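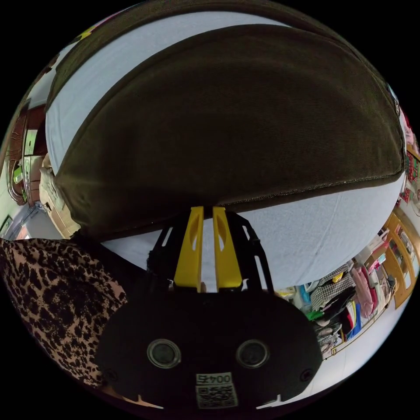 Drutura Bedding Notes

Version 2, Jan 28, 2022
Maintained by Stellan Sæther and Edvin Rønning

Summary

Drutura is a set of short records on making up and clearing a bed in an ordinary bedroom: cushions, pillows, flat sheets, fitted sheets, covers and throws. There are 144 records from 17 bedrooms. Each record covers one job from start to finish, such as lifting a cushion off a sheet, smoothing the sheet under it, or putting the cushion back at the head of the bed.

The bedrooms are lived in. Furniture stays where the household keeps it, and small things left on cabinets and shelves are not put away first.

What is in a record

job: one of the job names listed below
room: room code, R01 to R17
bedding: the main piece handled
color: plain color words, lower case
surface: what the piece is resting on
notes: free text, may be empty

Job names

lift_cushion
place_cushion
smooth_sheet
tuck_corner
fold_throw
change_cover
strip_bed

"Cushion" and "pillow" are kept apart. A pillow is something a person sleeps on and has a removable case. Anything else that is stuffed goes under cushion, including large floor cushions that happen to be on the bed. In version 1 these were mixed, and 24 records had to be relabeled. If you have scripts that search for "pillow" they will return fewer results than before.

Color words

Use the nearest everyday word, with "pale" or "dark" in front if it helps. A dark brown cushion on a pale blue sheet is entered as color: dark brown, surface: sheet, pale blue. Patterned bedding gets the ground color first and then the pattern, for example "white, striped". Do not enter shop names for colors.

Dark bedding is hard to sort. Two dark layers lying close together often look like one piece unless a strip of sheet shows between them. Look for a seam or the curve of the edge before deciding. If it still can't be settled, write "layers unclear" in notes and leave the rest of the record as it is.

Wrinkles

A sheet is marked flat, lightly wrinkled or bunched. Lightly wrinkled means the creases are shallow and the sheet still follows the shape of the mattress. Bunched means it is folded over itself somewhere.

Known problems

Fitted sheets are underrepresented, and tuck_corner is thin as a result.
Rooms R04 and R11 share the same set of covers.
The Åberg rooms have no throws.
Some notes from the Pamard rooms are still in shorthand. Edvin is working through them and expects to finish in April.

Changes

Version 2: cushion and pillow separated, surface field added, Droltutberg rooms added.
Version 1: first release.

Corrections

Send the room code, the job name and the proposed wording to Stellan. Corrections to color words are collected and applied together with the next version.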